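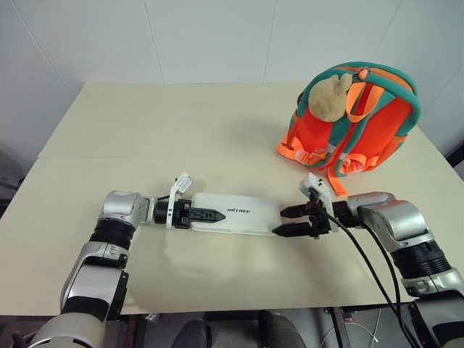
Haleck Two-Arm Bench Kit
Sold by Sostby. Reviewed by Bahman Mousavi

Sostby's page for the Haleck says it will "take over the fiddly jobs at your packing table". I have had one since April and I'd put it more modestly. You get two arms, a parallel gripper for each, a head camera, the cabling and a copy of Rangel, the software that runs it all. You don't get a table, and the one you own is probably too small.

What it does well
Flat, stiff things. It will close on one end of a long object and hold it level while the second gripper waits open at the other end. Passing from left to right is the trick Sostby likes to show, and with a rigid item I've few complaints. Out of 55 passes I logged, 11 failed, nearly all of them because the second gripper closed too early. Sostby calls this "production ready". I would want to know whose production.

What it does less well
Bags. A child's backpack is a fair test, with straps and buckles that go where they like, and a soft toy clipped on the side is enough to upset the grasp planner. Rangel has a setting called Soft Goods. I've tried it on and off and couldn't tell you which was which.

Cables
The gripper cables run down the outside of the arm and over the front edge of the table. There are clips in the box, too few and too stiff. Tie the cables yourself and leave slack at the wrist.

Setting up
The manual says 2 hours. It took me 6, a good part of that spent on camera alignment, and the alignment has to be repeated if anyone shifts the table. Phone support was polite and read me the manual.

Compared with the Stustberg
The older Stustberg kit is slower and uglier, and its software looks like a tax form. It also drops less. If your work is all boxes and trays I'd still look there first.

Spares
Finger pads are sold in pairs only. Sostby wouldn't give me a price for a replacement wrist, even after I'd asked twice. Get that in writing before you order.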